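November 1, 2025
Notebook, control panel sim, planner side

OK, picking this up where I left off, because the notes from the last session end with "try the lever again" and no clue about what I'd changed. So: the lever. I'm still on the big one with the ball knob, and still on the approach. The rotary knob and the toggle can wait their turn.

What I had been doing was planning straight to the grasp pose in joint space and trusting the collision checker to keep us off the panel. It mostly does. The trouble is that the panel collision model was one fat convex hull, and with a sloped face and a rod sticking out of it, a convex hull swallows all the air around the ball. The planner thought the ball was buried inside a solid! Every goal pose I gave it was "in collision," so it failed, and then past me (thanks, past me) bumped the allowed penetration until it stopped failing. There's your mystery from June, Solange, when you asked why the fingers went through the knob on the Lund scene. Same hack, I copied it over. Sorry.

Fixed this morning. The panel is now split into a wedge body, the slotted plate, and one capsule for each movable part, and the capsules hang off the joints so they move when the lever moves. Allowed penetration is back to zero. I also took the ball out of the collision set for the two fingertips only, and only during the last segment, so the close can make contact without the checker yelling.

Then I reran the batch with 300 seeds, randomized panel position, arm starting from wherever the reset puts it. Before the change, 174 got to a clean pregrasp. After, 258. I'm pretty happy with that!

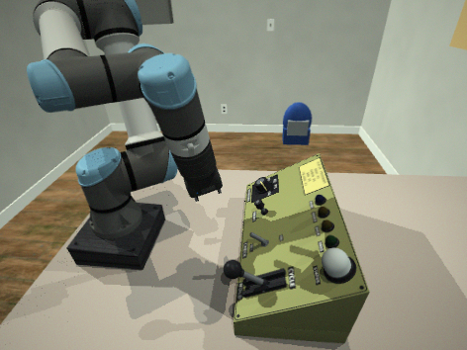
The ones that still fail fall into two piles. The first pile is wrist trouble: the goal is reachable, but the IK hands back a solution with the wrist flipped the other way, and the path from the start to there is a huge swing that times out. I've been seeding IK with the current joint values, which should pick the near branch, except our Kokier wrapper quietly re-seeds at random if the first try takes too long. I found that by reading the source with a sandwich in one hand. There's a flag for it (retry_random, default on, ugh) and I've turned it off for the sim config. Haven't rerun the full set with that yet.

The second pile is more annoying. The approach direction is computed from the rod axis in the panel frame, and I was transforming the direction like a point, translation and all. Yes, really. When the panel sits near the origin of the table frame the error is tiny and you'd never spot it, and the further off it goes the more the gripper comes in skewed. Classic. It's one line to fix, plus a unit test with the panel shoved way out to the corner so I can't do this to myself again.

Perception side, quick note while I remember: these runs all use the ground truth panel pose from the simulator. Somow's pose estimator plugs in at the same spot, and I did try it for a few minutes, but it hops between frames when the arm's shadow slides over the panel face. Might just need a filter, might need training renders with harder lighting. I'm leaving it alone until the planner is boring.

Also the control loop. I had it at 200 Hz with the planner's output interpolated linearly, and you could see a little kick in the wrist joint velocities at every waypoint. Swapped in a cubic spline and the plot is smooth now. The gripper command still goes out as a step. I want to ramp it before I start closing on the ball, or the contact solver is going to hate me.

Random tooling gripe: the log directory is on that old share named Novell (who named it, and why is it still mounted?) and writing there stalls the sim for a moment whenever it flushes. I've pointed logs at local disk and sync at the end of the batch. If you're looking for my runs and the share looks stale, that's the reason, ping me.

Next up:
rerun all 300 with retry_random off and the direction fix in
ramp on the gripper close
pull along the slot, starting with plain Cartesian steps, then compliance if it binds
ask Solange if the Lund config wants the split collision model too, or if she'd prefer to keep hers separate

Branch is lever-approach, not merged. Don't pull it yet, the config file still has my paths in it.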